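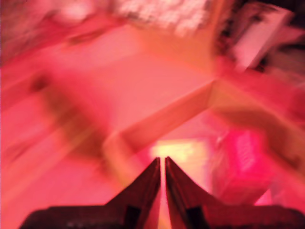
View from the wrist camera with the arm moving, fingertips nearly closed.

Gotix Two-Finger Gripper and Wrist Camera: Review
By Hiba Aoun
March 21, 2023

I ran the Gotix set on our small bench arm for 22 days, mostly picking small boxes and packets out of trays. The gripper is good. The camera needs work.

The fingers are narrow at the tip and wide at the base, so they get between items that are packed close together. Both tips stay in view of the camera, even when everything behind them smears. Grip force has 20 steps and I rarely went past the middle of the range. After 2000 cycles the tips still lined up.

The camera is the weak part. On fast moves the background blurs too much to read a label, and our picture came out with a strong pink cast. Ayman Nseir reset the white balance twice and it drifted back both times. Slowing the arm down helps with the blur but costs time on every pick.

Compared with the Balogh gripper we tested before, the Gotix opens wider and closes more quietly. The Balogh camera had better color. Setup took one afternoon, and the mounting screws are an odd size, so keep the supplied key.

I would buy the gripper again and put a different camera on it.

Related reviews
Balogh parallel gripper
Hillarari arm controller, second version
Skatside cable kit

Search reviews Go

This site uses cookies. Accept Settings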